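Talks > Local history evenings > Speaker notes

May
By the author of the Luvdale walks leaflet

Notes for my talk on the lost bus routes of Luvdale. Printed big so I can read them without my glasses.

Start with the timetable. Hold it up, wait for the people at the back to stop moving chairs. It's the winter one, and it cost me more than I'm prepared to say in front of my family. Ask who remembers the number 23. Hands up. There will be an argument over whether it went past the baths or behind them - let it run for a minute, then tell them it did both, depending on the year.

Right, the beginning. The first proper service ran from the market square out to Drurkon, which was hardly more than a row of cottages and a brickworks. The brickworks wanted its workers in by 6 in the morning and didn't much care how they got there, so a coal merchant put benches in the back of his lorry and charged them for the ride. Coal on weekdays, people before breakfast. My gran said you could always tell a Drurkon man by the back of his trousers.

(Pause for laugh. If no laugh, carry on quickly.)

Then the real buses arrive, and with them the rules. Read out the list from the inside of the timetable: no spitting, no live poultry on the upper deck, prams at the conductor's discretion. I love the poultry one. It means somebody tried it, and it means hens were fine downstairs!

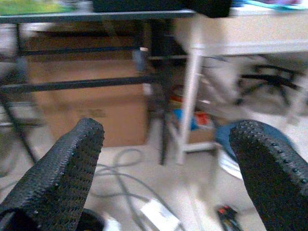

On to the fares. I won't do all of them, I did that at the library and lost the room. Just say that a child's return to Drurkon cost less than a bag of chips and leave it there. What matters is that people could go to work in one place and live in another without owning a bicycle, and you can see it in the parish registers, because suddenly people are marrying someone from four miles off instead of the next street. My own grandparents met on the 23. She was going to a dentist. He had missed his stop and was too shy to ring the bell.

Akgül's café next. It stood at the terminus, and the drivers had their tea there between runs. If the tea was late, the bus was late, and regular passengers knew to look through the café window before they bothered joining the queue. Does anyone have a photo of the inside? Ask this slowly and ask it twice. I've been after one for years.

Now the sad bit. The evening buses went first, then Sundays, then the whole Drurkon end. There was a petition with 300 names on it, which for a place that size was pretty much anyone who could hold a pen. I've read the reply. It is one paragraph long and spells Luvdale wrong.

Finish with the shelter on Gerkon Lane, still there, still green, with a bench and no bus. Mention the walk, meet by the shelter, stout shoes. Then questions. Repeat each one into the microphone, I forgot last time and got told off.

Comments

hillfoot_reader: It was definitely behind the baths. I caught it to school for 4 years.

Marrowman: My mother took a goose on that bus. Downstairs, as per the rules.

tealady: Will there be a second walk? Couldn't make the first because of my knee.

hillfoot_reader: Fine, it may have gone past the baths in summer.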